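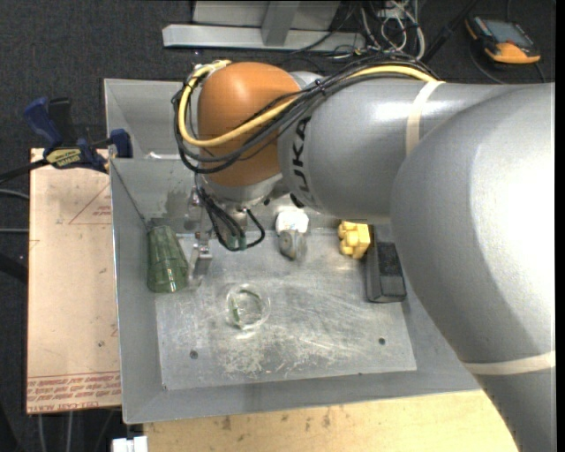
Page last changed: 10 June 2025

Calcombe two-finger gripper: a long review, with a fault in it
By Fatemeh Mazandarani

I have been meaning to write up the Calcombe for ages, and I kept putting it off because for the first few months I would have given it a glowing review and been done by lunchtime. Then it opened by itself with something in its fingers, and the review got longer. If you only came for the safety part, scroll down to "The day it let go," but I do hope you'll stay for the rest, because there is a lot to like in this little gripper and I'd hate to be unfair to it.

We bought ours through Nodia, who were friendly on the phone and sent it well packed, and it went on the end of our KUKA arm the same afternoon. Our work is sorting practice: odds and ends go in a metal tray, and the arm has to pick them up and move them without squashing, scraping or flinging them. I choose things that are awkward in different ways. A ribbed cup lying on its side wants to roll, a glass dish is clear and therefore a nuisance in every possible respect, and anything shaped like a pebble has no good place to hold. There's a lumpy yellow block in the set as well that everybody who visits wants to pick up and squeeze.

What I like

It is small. I can't tell you what a relief that was after our old Craddock, a fine strong thing that couldn't get down between the sloped walls of a tray without bumping its elbows, so to speak. The Calcombe goes in nose first and there's still room to see what it is doing. The grip is gentle when you ask it to be gentle, and the force setting means what it says. On the dish I run it at level 3, and on the heavier pieces at level 6, and I've never had a reason to go higher.

The fingers come off with an ordinary hex key (bless them!) and the manual is short, clear and written by somebody who has plainly done the job with their own hands. Ours has done 22 weeks of steady work and the fingers still meet properly at the tips. The aluminum plate in the bottom of our tray has come out of it a good deal worse, poor thing — it's all scuffs and dust, and most of those scuffs are from me teaching the arm its heights a little too bravely.

What I don't like

The wiring. The leads leave the body of the gripper and hang down in a loop to a small green connector, and that connector is a plain push fit. It has no latch and no screw. The manual tells you to "secure the leads as suits your installation," and I read that, nodded, and put a tie on the big bundle higher up the arm where the heavy cables run. I felt very tidy about it. I left the gripper's own wires to dangle, as I suspect plenty of people do.

The day it let go

We were running the glass dish at slow speed. Esko Lappalainen was at the controls and I was standing by the table with my notebook, closer than I should have been, which I will come back to. The arm picked up the dish, lifted it, and began to turn its wrist. Halfway through the turn the fingers opened. There was no warning and no fault message, and the arm carried on with its move as if it were still holding something. The dish dropped onto the plate and a piece went past my sleeve. I was wearing my glasses, and I was not hurt, but I had to go and sit down for a bit.

Esko hit the stop and we left everything exactly where it was while we looked. The green connector was half out of its socket. When the wrist turned, the loop of wire pulled tight, the plug backed out, and the gripper lost its hold signal. What the Calcombe does when it loses that signal is open. I had assumed, without ever checking, that it would stay closed. That part is my fault and I'll own it, though I do think a sentence like that belongs on page one of a manual and ours had it in a table near the back.

We repeated the move later with a foam block and the guard shut, and got the same result in 5 tries out of 6 with the plug left loose. With the leads tied down properly we couldn't make it happen at all.

What we do now

The gripper leads have their own tie close to the body, with enough slack for a full turn of the wrist and no more. Before each session one of us pushes the plug home with a thumb and gives the wires a light tug, with the arm stopped. We've also added a check in the program, so that if the "part held" signal drops during a move the arm halts where it is. And we stay behind the guard while anything is moving, slow speed or not. I had got comfortable, and I knew better.

What the maker said

I wrote to Calcombe and had a kind and sensible answer in roughly a week. They're sending a latching plug, which they expect to ship with all new units from July, and owners can ask for one free of charge. They would not change the open-on-signal-loss behavior, as some customers want it in case a hand gets caught, and I can see the sense in that. I'd still like it to be a setting.

Should you buy one?

If you work with small, light, fussy objects, yes, and I would buy ours again. Ask for the latching plug when you order. If you carry anything sharp, hot or breakable above people's laps, look at the Woltden, which holds by a spring when the signal goes; it's bulkier and a bit dull to set up, but it stays shut. I'll add a note to this page once the new plug has arrived and Esko has had a few weeks of trying to shake it loose.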